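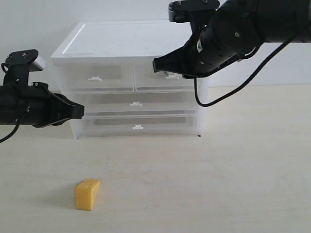
Wanted: Scorer and Second XI Tea Organiser

Stukidlow Cricket Club is looking for a friendly soul to join us for the rest of the season, and we do mean friendly, as you'll be sharing a small scorebox with whoever happens to be padded up and nervous!

We run 2 Saturday sides in the Pritidmont League, and the Seconds have been scoring for themselves since our last scorer moved away. You needn't have done it before. If you can follow an over and keep a sharp pencil, we'll gladly teach you the rest, tablet and all.

You would also put together the tea at home matches (sandwiches, cheese, something sweet, and plenty of it, please).

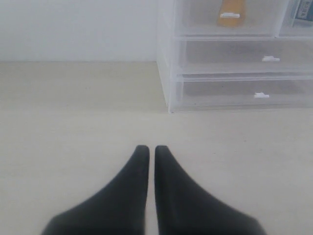

A smooth tabletop, pale cream-beige.

We pay £48 a match, and your tea is of course included. The ground is on Dudek Lane, 600 yards from the station, and there's parking behind the nets if you'd sooner drive.

Please drop a note through the clubhouse door or ring the bar any evening by 20th July, and do come along to a match first if you'd like to meet everyone and see how we go about things.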